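Talk notes, Sunday, upstairs room at Fulton. Keep it to 16 minutes!

OK so start with the store card story. I signed up for a Horitz card at the till to get $60 off a coat, and I paid no attention at all to the part about deferred interest. Pause here, let people groan (they will, half the room has one).

Then explain it in plain words. "No interest if paid in full" means that if even a few dollars are left on the last day, they can go back and charge you interest from day one – on the whole purchase. I owed $49 at the end. Read out what my next statement said, it's in the blue folder.

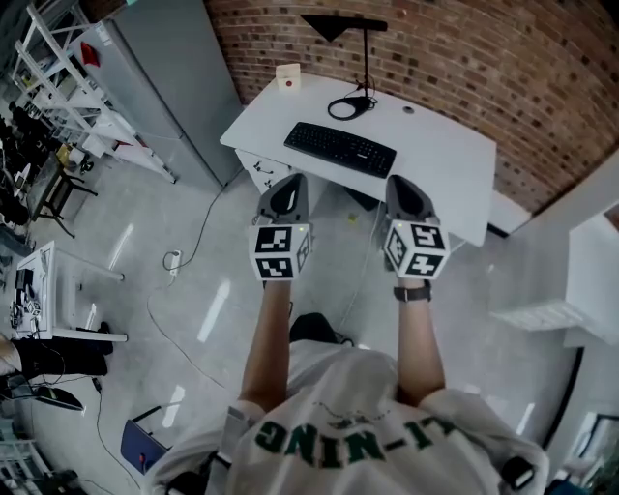 Next bit is Zuleica Aguiar's question from June: is a zero percent card the same thing? Usually no. With most of those, interest only starts on whatever is left. Ask for hands – who has checked which kind they've got?

Do the $500 sum on the whiteboard. Go slow, I rushed it at Nogueira and lost the back row.

Finish with the phone call script, then hand over to Ademir Lopes for debt letters. Sign-up sheet goes around while he's setting up.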